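Do you need a stand for one plate?

11/23/20

I've been suspicious of plate stands for years.
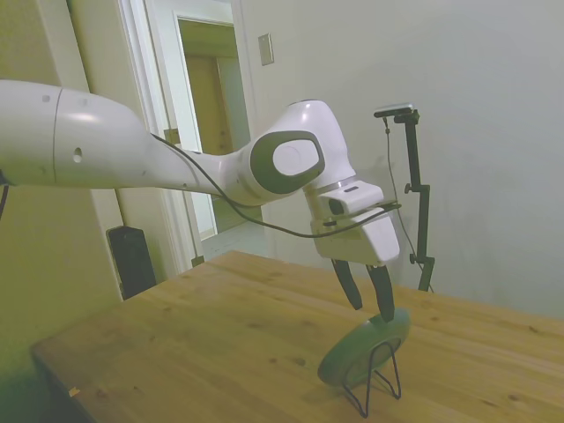 My mother had a shelf of them, all gathering dust, and we ate off chipped ones to spare the good. So when Ollis told me a wire stand would "free up the cupboard" I had my doubts. It holds a plate upright – fine. So does a wall.

Still, I've given it a fortnight. A green plate does look better standing than stacked, I'll grant that. Whether it saves any room is another matter, as the stand has to live somewhere too. Mine cost 18 pounds in Brusbridge, a lot for bent wire. I'll see if I still bother with it in January.

Contact | © Eirlys Price | Back to top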